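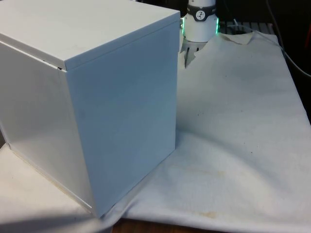
## 2026-02-07, after shift

Feet hurt. Home late again and the soup was cold, so I'm writing this before I get too lazy to.

They had the arm going on the back table at Kirkomby again, with one of our white cloths and the big white box. The man from Brevov calls it a "soft goods cell." It's a table. I've worked at that table for nine years and it has always been a table.

The pitch hasn't changed since July. The arm takes the pulling and straightening, we take the checking, and everybody goes home with better shoulders. I'd like better shoulders. But I asked who sets the pace once the arm is feeding us, and Angelica Lumanlan said that was "still being looked at." She's a decent supervisor and I don't think she likes saying it. When I started, I set my own pace. Some days I was slow in the morning and caught up after lunch, and it all came out even.

Here is what's on the sheet by the time clock. Target for the line with the arm: 900 pieces a shift. What we did by hand on my last full shift: 436, with Nkechi and me on the table and no one standing behind us. What the arm line did in its best trial: 351, and that was with two people tending it. I copied these down so I'd have them if the sheet changes.

So it's slower than we are for now, and the target is more than double what we do. I asked the Brevov man how you get from one to the other. He said it learns. I said so did I, and I got a quarter an hour for it. He laughed, but I wasn't being funny.
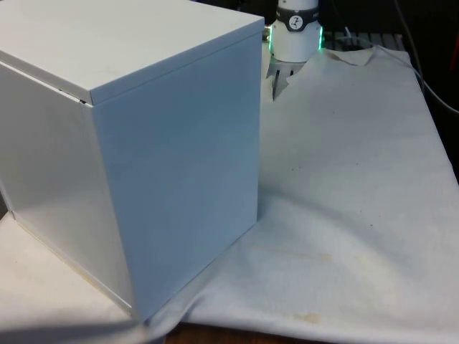

*Back table, Kirkomby. Green ring lit, fingers pointing down at the back of the cloth, and the stain still there near the front.*

About the stain. Yellow-brown, not big, and there are little dark specks on the same cloth. Any one of us would put that in the rewash bin without thinking. I asked if the arm would, and was told stain detection is a separate package. Separate means more money, so I suppose the package is me. That's the part they leave off the slides: I'd be standing there looking for spots for eight hours, hands mostly still. Nkechi Adeleke says she'd take it, her wrists are bad and she has four years until she can stop. I can't argue with her wrists. I told her I'd go crazy, and she said I'm halfway there.

The other thing is the talking. When two of us shake out a sheet we're face to face, and that's how I know about her son's apartment and she knows about my sister. In the plan Angelica showed us, the checkers stand one at each end with the arm between. I didn't bring it up. It sounds small when you say it to a manager.

Sarmiento, across the river, put in the same machines, or so the driver tells me. He says they kept everybody. He also says he only goes as far as the dock.

We're supposed to sign up for the training by the end of the month. I took the form. It's in my coat. Need to buy insoles, and call the dentist back.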